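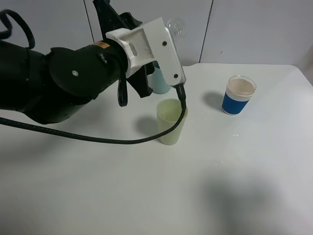 One reader of the earlier Orthorpe notes wrote in to ask why the first batch should be recorded slowly when the policy will later be run at full speed. Slow examples have fewer jerks in them, and the speed can be raised in a second batch.

Recording a batch of cup examples

1. Set the cups out. Change their positions after every episode, and swap colours and types often. A policy trained on one layout learns the layout.

2. Check the cable. It must lie slack on the table through the whole reach. A cable that pulls at the wrist shows up in the joint readings as a false load.

3. Home the arm and start the recorder. Wait for the first camera timestamp before moving.

4. Guide the arm to the target cup in one motion. Small corrections are fine - keep them in. Long pauses are not, and the Jaiswal loader trims anything over 800 ms.

5. Stop the recorder, then mark the episode as good, failed or void. Keep failed episodes in their own folder.

6. Repeat until you have 160 good episodes. At Orthorpe this takes roughly 57 minutes per cup type.

Before training, replay one episode in ten against the saved joint positions. If the replay drifts, redo the wrist offset and record the batch again. The offset procedure is in the Akinholm setup page.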